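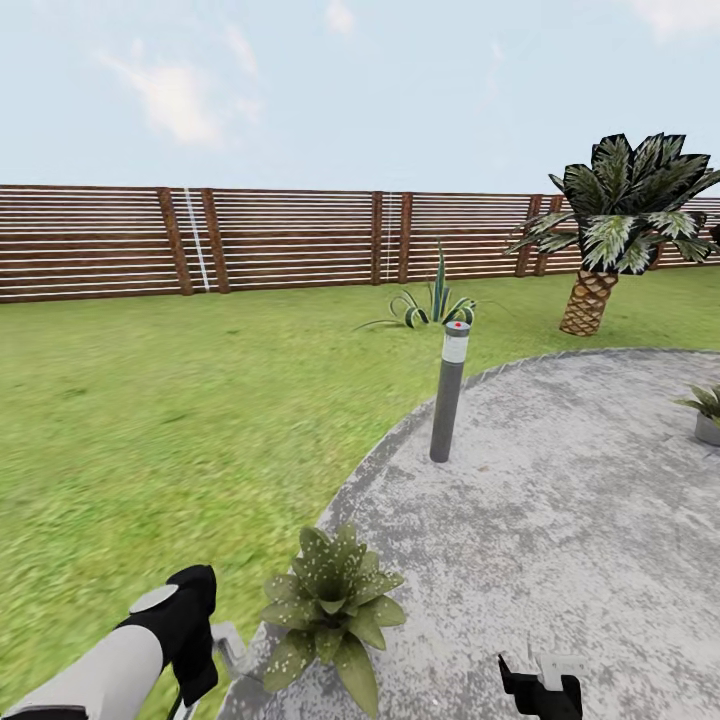
Garden Round: final report
Elin Nicholas, Dernness College robotics project

1. What the project was for

The aim of our project was to write a controller for a two-armed robot that could do light jobs in a garden, and to test it entirely in simulation. We had no robot of our own and no money to hire one, so everything in this report was done on the college machines. Our team was called Sornau and I was responsible for the garden model and the left arm.

The job we picked was lifting dead leaves off a plant without pulling at the healthy ones. The plant had to be reached from both sides, with one gripper holding a stem still and the other taking the leaf.

2. Building the garden

We started with an empty floor and one plant, and the controller did well on that quite early. Our supervisor pointed out that a real garden has clutter in it, and that the cameras would have to deal with a background. Over July we built a proper back garden: a lawn, a curved patio, a slatted fence, a palm, a bollard light and several kinds of plant. The broad-leaved plant with white spots, where the lawn meets the patio, became our standard target.

The fence caused more trouble than anything else. Thin boards with pale gaps between them confused the depth estimate, and the robot sometimes judged a leaf to be further away than it was. The spiky plant near the fence was also picked out as a target, as its leaves have pale edges and our first leaf finder was looking for pale areas. We changed it to use leaf shape as well as colour.

The patio edge was the other problem. The base of the robot was set level in our early version, but the patio sat slightly higher than the lawn in the model, so heights measured on one side were wrong on the other. Once we had found this it took one afternoon to put right.

3. Tests

We ran 962 attempts with the final controller. An attempt counted as a success if the chosen leaf came away and no other leaf was bent past the limit we had set. By that measure 530 were successful.

Most failures came from the two arms getting in each other's way. The planner treated them separately and only checked for a clash at the end, so it often gave up when a small change of elbow position would have been enough. Low leaves were the worst, with both grippers having to come in close to the ground. High leaves were rarely a problem.

We also tried changing the light. Bright sun was fine. A low sun gave long shadows from the bollard and the palm, and the leaf finder was slower to settle, but the success rate hardly moved.

4. What we would change

I would plan both arms together from the start. We left it too late - by the time we understood the cause there were 2 weeks left, and rewriting the planner would have meant repeating every test.

The leaves are also too stiff. In the model each one bends at 5 points, and a real leaf folds and tears in ways ours cannot. I would not expect our results to carry over to a real plant without more work on this.

The garden model and the test logs are in the shared project folder under Sornau, along with notes on how to start the simulation. Next year's group should read the notes on the patio height before moving the base.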